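Green ticks
22/06/2026
Filed under: work, complaints

I've been meaning to write something about Wustus since we switched to it, and I kept putting it off in the hope that I'd come around. I have come around a bit. Not as far as the people who sold it to us would like.

For anyone who doesn't do this for a living: we record people doing ordinary jobs with a gripper held in the hand, and from the recordings we try to get a policy that a robot arm can run. Between the recording and the arm sits a great heap of software. It has to work out where the gripper was at every moment, how far open the fingers were, and which image goes with which position, and then decide whether the whole thing is good enough to learn from. Wustus is meant to be that heap, all of it, in one package with a nice web page on the front.

The old heap was ours. Sigrun Løken wrote most of it over one winter and I wrote the parts that broke. It was a folder of scripts that had to be run in the right order, and the right order was in a text file that was wrong. I don't miss that. What I do miss is that when a script fell over, it fell over loudly, with a line number, and you went and looked.

Wustus doesn't fall over. It gives you a tick.

We put our Villanueva set through it first, because we knew that set well. It holds 1504 recordings, every one of which Sigrun or I had looked at by hand at some stage. The old scripts had thrown out 356 of them for one reason or another. Wustus passed nearly all of those. My first thought was that our scripts had been too fussy, and I was ready to be embarrassed. My second thought was to open a few and look.

The first one I opened had the gripper sliding gently sideways through a table. The position estimate had lost its footing when the hand went close to a blank surface, and after that it was mostly guessing. You could see it in the path straight away - a lovely smooth curve that no human arm has ever made. And that was the trouble. Wustus scores a path on smoothness, among other things, and a path made up by a filter with nothing to go on is very smooth indeed. A real person reaching for a cup is jerky by comparison. We were giving top marks to the recordings where the tracker had nodded off.

I wrote to Sirolcombe, who make the thing, and got a polite answer saying the score was "a combined measure of trajectory health". I asked what was combined. I got a link to a page that said the score was a combined measure of trajectory health.

To be fair to them, there's a settings file, and once you find it you can turn the smoothness term down. I found it by reading the source of the web page. After that the numbers looked a lot more like ours. They still don't match and I've stopped expecting them to, since some of our own rejections don't hold up either. Sigrun had a rule that threw out anything where the gripper sat still for more than 3 seconds, and she can't remember why. I suspect one bad afternoon with one bad cable.

The bigger argument I've been having, mostly with myself on the train, is about time.

Every camera and every sensor has its own clock and its own delay. The image you get stamped with a certain moment was really taken a little earlier, and the finger width came from somewhere else with a different delay. If you get this wrong by a small amount, the policy learns to close the fingers a touch late or a touch early. It will still look fine in every plot you have. It'll look fine in the training loss too, which happily goes down. Then the arm goes to pick up a sponge and shuts on air just in front of it, and four people stand there suggesting that you need more data.

More data! I would like a jar to put a dollar in each time I hear it. We once added 1000 recordings to fix a grasping problem that turned out, a fortnight later, to be a delay entered in the wrong units. The new recordings had the same delay, of course. We had made the mistake larger and more convincing.

Wustus says it measures the delay for you. You wave the gripper in front of a moving pattern on a screen at the start of the day, and it lines up the two signals and writes down the difference. I like that a lot and I'd have been proud to have written it. My complaint is that it does this once, and then uses the same value until you tell it otherwise. Delays wander. They change when a device warms up, they change when you plug in another one, and they certainly change when somebody updates the firmware at lunch. I ran the calibration every hour for a day in Jildale and got a different answer each time. The spread was small in the morning and worse after lunch. Whether it matters for folding a towel, I don't know. For putting a lid on a container, it does.

So now we have a script (yes, another one, the folder is growing back) that runs after Wustus and looks for moments where the fingers are clearly closing in the images, then checks the width signal against them. If they disagree by more than a couple of images it puts the recording in a pile for a person to look at. It's a dumb script. It gets confused by shadows. It has caught more real trouble this month than the tick has, and it took an afternoon to write.

Sigrun's view is that I'm judging the tool by its worst feature. She thinks the score was always going to be useless, because any single number for a recording is going to be useless, and that I should ignore it and be glad of everything else. She has a point. The viewer is good. You can drag along the timeline and see the images, the path and the finger width together, and it doesn't choke on long recordings the way ours did. The export works. New people can get going in a morning, where ours took a week and a certain amount of shouting. If Sirolcombe took the tick off the front page tomorrow I'd probably recommend it to a friend.

But they won't, and I know how it goes when a number is sitting there in green. Somebody up the line asks how many good recordings we have, and the web page has an answer ready, and that answer goes in a slide. After that it's very hard to say "well, some of those go through a table". I've tried. You sound like you're making excuses for being slow.

The same goes for the planning side, which they've just started to bundle in. You feed it the task in plain words and it breaks it up into steps, and each step is matched with recordings that seem to fit. I had a play with it last week. I asked it for clearing a table and it came back with a sensible list: find the objects, pick up each one, put it in the bin, wipe down. Then I asked for clearing a table where one of the objects is a full cup, and it gave me the same list. Into the bin with it. I'm told the next version handles this. I was told that about the delay too.

I don't think any of it is a con. The people at Sirolcombe seem decent and they answer their email, even if the answers go round in circles. I think they've built it for the demo, where the recordings are clean and the light is even and the person holding the gripper also wrote the tracker. Real sessions have other people walking through, glass that the tracker takes for a wall on one day and a hole on the next, and lights overhead that look the same as each other from nearly anywhere. A tracker that matches one ceiling light to the wrong ceiling light will tell you, with complete confidence, that you have jumped a couple of metres to the left. At least that sort of error is easy to find. Plot the speed and look for the spike. I do it for every batch now, and I'd suggest you do it as well, whatever software you've bought and whatever colour it shows you.

What I've asked for, in a long message that I tidied up twice so it wouldn't read as a rant, is fairly plain. Split the score into its parts and show all of them. Store the delay with each recording so that we can see it move. When the tracker is guessing, mark that stretch of the path in a different colour and let me decide what to do with it. The filter already knows how unsure it is. It works that out at every step and then throws it away before the viewer ever gets it, and I find that harder to forgive than the tick.

They've said they'll look at the second one. In the meantime the old text file is back on the shared drive, with the order of the scripts corrected, and Sigrun has taken out her rule about sitting still. We'll rerun the whole Villanueva set later in the week and I'll put the two lists side by side, rejected and passed, and go through the ones where we differ by eye. I expect to lose a few of those arguments to the software. I'd just like to know which ones.
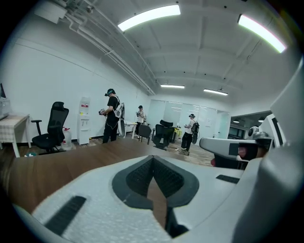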